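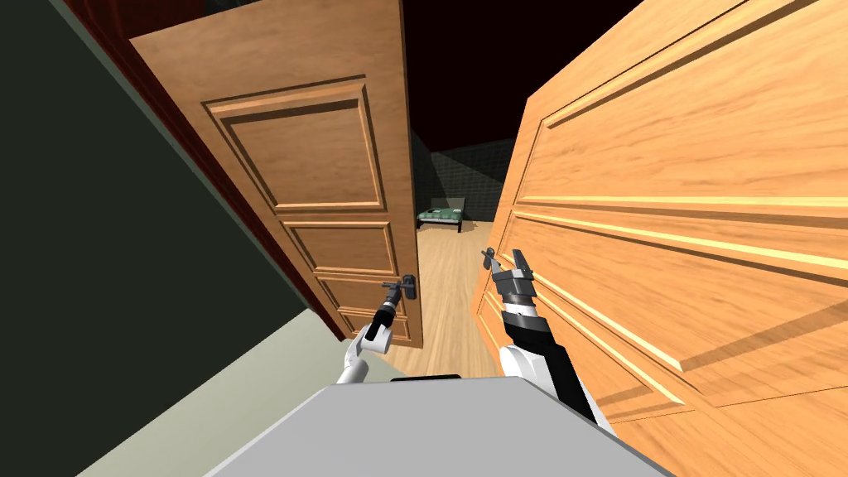

Wooden doors in a computer rendering, one standing partly open.

The Slow Business of Window Lettering

January 29, 2018

Search this site Enter keyword Go

43 shares 18 comments

Thu Tô starts most jobs by standing across the street. She looks at the shop from the far curb, then from a parked car, then from the nearest crosswalk. After that she goes in and asks the owner what the window is supposed to say. The owner usually has a list, and the list is usually too long.

Tô runs Khúc, a lettering shop on the east side of Erimley. She has been putting words on glass there for 18 years, first with a brush and now mostly with cut vinyl. Bakeries, tax preparers, a shoe repair and two dentists make up the bulk of her work. A typical storefront comes to $296, which covers the name, the hours and a phone number, installed.

The rule she works from is an old one in the sign trade. An inch of letter height gives you ten feet of comfortable reading distance. A name meant to be read from across a 50-foot street needs letters at least five inches tall, and she would go to seven if the glass allows it. Hours can be one inch, because people read them standing at the door.

Most of the trouble comes from color. Owners ask for black or dark blue because that is what is on their business cards. On paper those colors are easy to read. On a window there is a dim room behind them for most of the day, and dark letters sink into it. Tô keeps a sheet of acrylic in the van with the same word on it in six colors, and she holds it up against the customer's own window. White and cream win nearly every time. Gold does well in the morning and poorly after that.

At the hardware store on Paneck Street she spent an afternoon on exactly this point. The owner wanted dark green. They settled on dark green with a white outline, three eighths of an inch wide, and the word KEYS moved from the bottom corner to eye level.

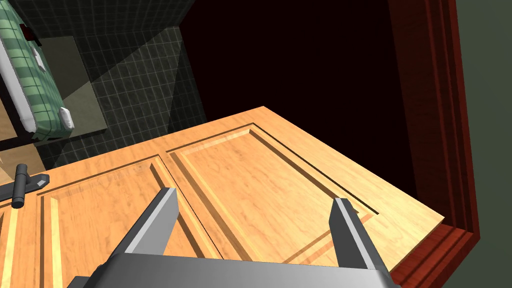 How long does vinyl lettering last on a storefront window?

Five to seven years is normal for a good cast vinyl applied to the inside of the glass. On the outside, expect less, especially on a south-facing window or one that gets scrubbed every week. Cheaper calendered film can start to shrink at the edges in two or three.

Application is where a cheap job shows. The glass has to be cleaned twice, the second time with a razor blade and no ammonia. Tô works wet in summer, with a little dish soap in the water, so that she can slide a line of text before it grabs. In cold weather she works dry, or she reschedules. Below 40 degrees the adhesive won't take hold properly, and the letters lift at the corners within a month.

Her former apprentice, Liên Giáp, went the other way. Giáp still paints by hand and works out of a garage in Gakden, 43 miles up the highway. She charges more and takes longer. A painted window can be a two-day job, and she won't give a price over the phone.

"People think the paint is what they're paying for," Giáp said. "The paint is maybe a few dollars. I'm drawing the whole thing on paper first, full size, and then I'm pricking holes in it."

The holes are for pouncing. The paper pattern is taped to the glass, chalk is patted through the holes, and the dotted line that's left behind guides the brush. She keeps her patterns rolled up in cardboard tubes with the shop name on the end. Last June a barber called to say that a kid had put a baseball through his window. Giáp still had the tube, and she painted the new glass from the old pattern.

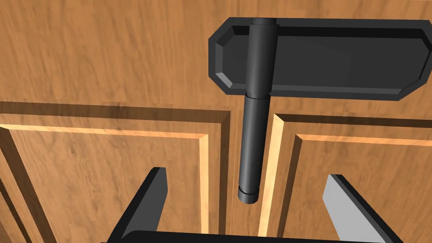
Patterns are the one thing the two of them still share. Tô stores hers as files, almost 508 of them by now, though plenty belong to businesses that have closed. She used to delete those. Then a woman reopened her aunt's tailoring shop and asked whether the old lettering could be matched, and it couldn't.

For owners who are planning a window this spring, Tô's advice is practical. Measure the glass itself and leave out the frame. Check the lease, as some landlords limit coverage to a quarter of the window. Ask the city whether a permit is needed, and ask before ordering. Take the phone number off if customers never call it. Put the entrance hours where a person's hand goes to the door, and leave room under them for the holiday card that will get taped there anyway.

She had one more window to do that afternoon, a florist with a curved pane. Curved glass adds an hour. She had already quoted it flat.

Related Stories
Choosing a Typeface for a Small Storefront
What to Ask Before You Sign Off on a Proof
Awning Lettering: Paint, Heat Transfer or Sewn
Removing Old Vinyl Without Scratching the Glass
When the Landlord Owns the Sign Band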